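How to Score a Baseball Game by Hand
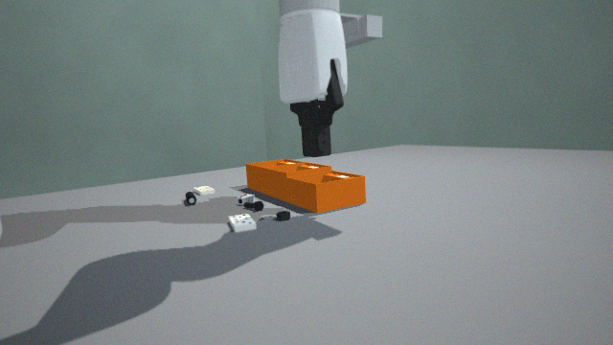

Issue 50

Bring a pencil. People will tell you a pen shows confidence, and those people have never watched an official scorer change a hit to an error two innings later. Bring a second pencil too, and a small sharpener if the ballpark's bag policy permits such weaponry.

You also need a scorecard. The one in the program is fine, though the boxes tend to be sized for ants. I use a Lanby spiral book, which has room for substitutions and a back page for complaints. Any book with a grid will do: batters down the left side, innings across the top, one box for every meeting of the two.

Before the first pitch

Write in both lineups, with uniform number, name and position. Positions go down as numbers, and these have nothing to do with what's on anybody's back. The pitcher is 1, catcher 2, first base 3, second base 4, third base 5, shortstop 6, left field 7, center 8, right 9. Yes, the shortstop comes after the third baseman. You'll get it wrong for a week and then never again.

Leave a blank line under each hitter if your card allows it. Managers like to pinch hit, and they don't care about your handwriting.

Recording an out

Write the numbers of the fielders who touched the ball, in order. A grounder to short, thrown to first, is 6-3. A fly ball to left is F7. A line drive caught by the second baseman is L4. A strikeout is K, and if the batter was caught looking you write the K backward, so that his embarrassment is preserved in your closet forever.

Put the number of the out in a small circle in the corner of the box. At the end of the half inning, draw a slash under the last batter's box so you know who leads off next time.

Getting on base

The little diamond in each box is the infield, with home plate at the bottom. When a batter reaches first, darken the line from home to first and note how he did it: 1B for a single, BB for a walk, HBP for hit by pitch, E plus a fielder's number for an error. A double gets two sides darkened and a 2B, and so on around.

As later batters move him along, go back to his box and extend the line. I write the number of the batter who moved him next to each base, which helps when you are adding up runs batted in and can't remember a thing. If he scores, fill in the whole diamond. It's the most satisfying part of the job, and with my team you get to do it less than you'd like.

A worked half inning

Say Sistcombe is batting against Arroyo. The leadoff man walks: BB, one side darkened. He steals second, so darken the next side and write SB beside it. The second hitter grounds to second base, 4-3, and the runner goes to third. One out. The third hitter flies to center deep enough to score him. That's SF8, two outs, and you go back up and fill in the leadoff diamond. The cleanup man strikes out swinging, K. One run, no hits, nobody left on. The radio will call it manufactured. I call it a walk and some patience.

When it all goes wrong

Sooner or later there will be a rundown in which every infielder handles the ball, one of them twice. Write what you saw, in order, as small as you can. If you lost track, write WW for "wasn't watching." It's an old and respectable mark and I use it most often when the nachos arrive.

If the team bats around, you'll run out of column. Carry on into the next one, cross out the inning number at the top and renumber everything to the right. It will look terrible.

Proving your card

After the last out, total each team's plate appearances. That figure should equal its runs, plus its runners left on base, plus its outs. If it doesn't, the mistake is nearly always a missing runner in a long inning, so start there.

I have filled over 1000 cards this way and proved most of them. The rest are in a Giretti shoebox under the stairs, with the WWs.

Updated 2025-12-20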